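Gritcombe Moves Kit Packing to Single-Tray Layout

GRITCOMBE – Saturday, June 22, 2024 – The Gritcombe equipment loan service has changed how its household and classroom kits are checked and packed at the Admasu building. Each kit now passes through one blue plastic tray set in the middle of a cloth-covered double table. The earlier layout, in which parts were spread over the full tabletop and grouped by hand, was withdrawn at the start of the month.

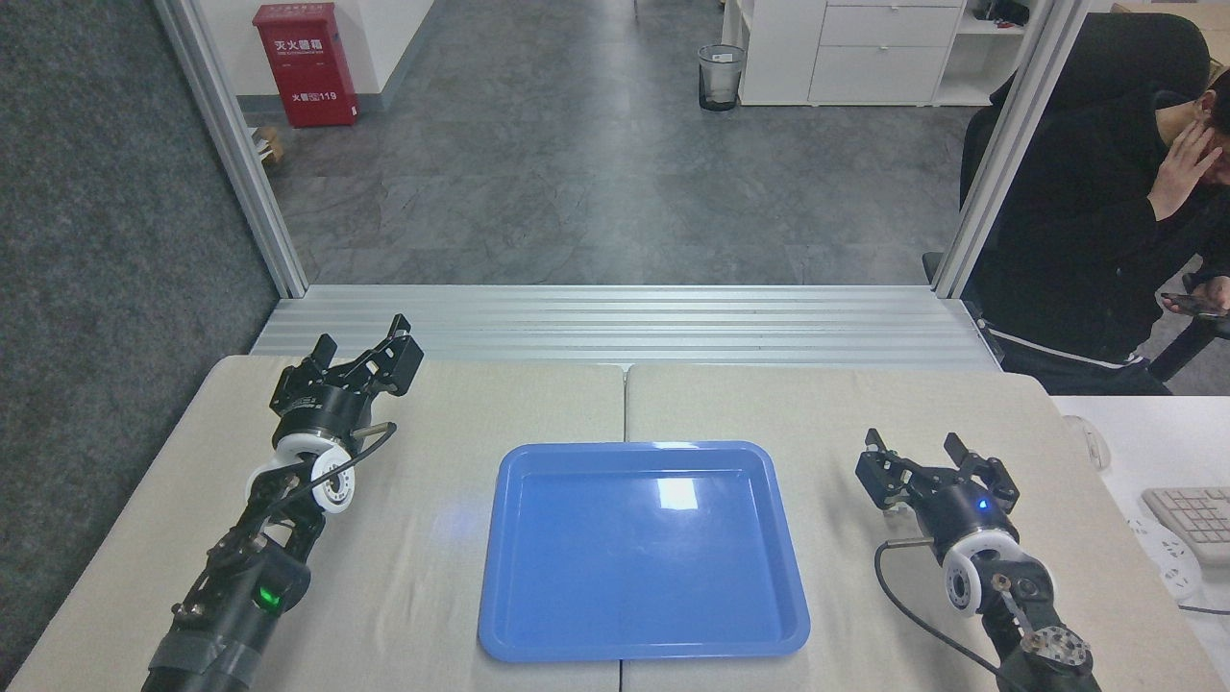
Table and Surface

The new packing position uses two tables pushed together and covered with beige cloth. The join between the two tops can still be felt through the covering as a shallow line, and the tray is centered over it. Small parts that roll tend to settle along that line, and the work instruction asks packers to run a hand down its length before a kit is closed.

Cloth was selected over a bare top after a short comparison in the spring. On the bare top, hex keys, drawer pins and washers slid when a bin was set down nearby. On cloth they stayed where they were placed. Noise was also lower, and the packing room shares a wall with the loan desk.

Two drawbacks were recorded. Cloth holds lint and thread ends, and it creases when a heavy bin is dragged across it. Bins are to be lifted onto the table and lifted off again. The covering is pulled flat and brushed at the start of each shift, and a second covering of the same size is kept for wash days. Neither covering is pinned or taped at the tray position, so that the area under the tray can be checked.

Tray Specification

The tray is listed in the service's stock records as the Griltedo flat tray, blue, supplied through Curkon. It has rounded corners and a raised rim. The service asked for both: square corners had been a problem with an older set of trays, where flat washers and paper labels wedged into the angle and were missed during the count.

One size and one color are used for all packing. Green and gray trays from earlier orders remain in the building and have been reassigned to cleaning and returns. The rule for staff is that a blue tray on the table is either empty or holds one kit in progress. A tray with parts from two kits in it is treated as a packing fault and is emptied back into the bins.

The base of the tray has a glossy finish. It wipes clean in one pass, and adhesive labels peel off without leaving paper behind. It also reflects the overhead lighting as a bright white patch, and during the comparison period a clear plastic spacer was twice left behind in the glare. The instruction now calls for the tray to be tilted toward the packer, or turned a quarter turn, before it is signed off as empty. A matte version was considered. It was rejected on cleaning grounds, as the textured base kept pencil marks and graphite dust.

Load limit for the tray in packing use is set at 11 pounds. Kits above that weight, which at present means the two shelving kits and the large clamp set, are packed directly into their cases and checked against a printed sheet.

Packing Sequence

The sequence was rewritten along with the layout. It applies to all kits under the load limit.

The tray is placed on the center line of the table and confirmed empty. The kit sheet is read once in full before any bin is opened.

Large parts go in first, against the far rim. Small parts follow, near rim, in the order in which they appear on the sheet.

Loose fasteners are bagged before they enter the tray. Bags are left open until the count is complete.

The count is made from the tray and written on the sheet. If the count and the sheet differ, the whole tray is recounted. Single parts are not added from a bin to make up a number until the recount is done.

The case is brought to the table only after the count is written. Parts are moved from tray to case, and the tray is then tilted, checked and returned to the center line.

Previously the case stood open on the table from the beginning. Records kept by the service showed that parts were placed in the case early and then counted a second time from memory. Keeping the case off the table until the count is finished removes that step. It also leaves the cloth on both sides of the tray free for bins.

Results to Date

The service compared two runs of 90 kits each, one packed under the old layout and one under the new. Incomplete kits fell from 22 in the first run to six in the second. Of those six, four were short one fastener bag, one had the wrong size of drawer pin, and one was missing its printed sheet.

Packing time per kit did not change in any way the service considers useful. Small kits were slightly slower under the new sequence and medium kits slightly faster. Recounts took up less of the day, and most of the time saved went into restocking bins.

The two runs were packed in different weeks and the mix of kits was similar without being identical. The service describes the figures as an internal check and does not plan to publish them separately.

Room Arrangement

Bins are held on shelving away from the table and brought over for one kit at a time. The floor is gray tile, swept at the end of each shift, and sweepings are sorted for parts before they are thrown away. Recovered fasteners are placed in a marked jar and returned to stock once a week after gauging.

Lighting has been left as it was. Moving the fittings would have cut the reflection in the tray, but it would also have put the sheet rack in shadow. The service may look again at the fittings when the tubes are next replaced – no date has been given for that.

Stock labels are being reprinted in a larger type to suit reading distance across two tables. The old labels were made for a single narrow bench and could not be read from the far side. Reprinting covers 500 bin labels, with fasteners first, then fittings, then hand tools. Until the work is complete, both label styles will be in use and the part number, which is the same on each, takes priority over the wording.

Effect on Borrowers

Kits already on loan are not affected and should be returned in the case in which they were issued. Borrowers do not receive a tray and are not expected to sort parts before bringing a kit back. Fastener bags that have been opened can be returned open, as long as all bags are in the case.

From this month, each case carries a revised contents sheet printed in tray order: large parts at the top, small parts below, bags last. Borrowers who prefer the former alphabetical sheet can ask for one at the loan desk. Reported shortages are handled as before. A note of the part number and the kit number is enough, and a replacement part is normally available for pickup on the next opening day.

Kits for outdoor use, including the garden edging and trellis sets, stay on the older procedure through the summer. Soil and grit on returned parts would mark the cloth, and these kits are cleaned and counted in the wash area. A separate sequence for them, using the gray trays, is in draft.

The packing instruction and the tray load limit will be reviewed in November, together with the reorder of Griltedo trays. Loan desk hours at the Admasu building are unchanged.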